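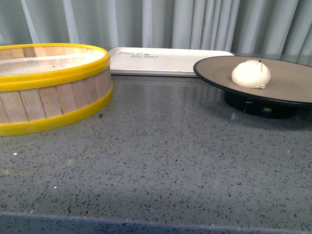

Section 3. Good Practice at the Counter Station

Welcome back, and thank you for reading this far into the Ulness guide (plenty of people skip straight to the first run, and we do understand the temptation!). The rules in this section come from the Honside house standard, last revised February 7, 2022, and they apply to every bun transfer between the raised plate and the round container, whichever arm you have.

3.1 Before you power the arm

1. Wipe down the counter, including the stretch in front of the objects. Crumbs are easy to miss on speckled stone, so take a moment to look from the side as well as from above.

2. Set the container on the left and the raised plate on the right, and leave the front of the counter clear. The arm needs that open space to come in low.

3. Put one bun on the plate with its gathered top facing up. If it has a flap or a flat spot, turn it however you like, but write down which way it faces.

4. Draw the curtain all the way across the back. It keeps people walking past from confusing the vision check, and it's a good deal kinder on the eyes too.

Note: A tray standing behind the two objects may stay where it is, lettering and all. Please don't move it halfway through a set, though, or you'll have to start the set over.

3.2 Running the set

5. Stand at least 3 feet back and keep the stop button in your hand. On the bench is no good, and neither is your apron pocket.

6. Run the first 10 transfers at 15 percent speed, then stop the arm and look over the bun, the plate and the rim of the container.

CAUTION: Never reach over the rim while the arm is live, even when it seems to be resting. A paused arm can start again without warning. Press stop, wait for the light to go out, and then reach in.

7. Enter each drop, tear or missed grasp in the Azimi log as it happens. Questions about the wording go to Pejman Farahani at the Jendisholm office, who would much rather hear from you early.

Food used in testing goes in the discard bin at the end of the set. Please don't eat it.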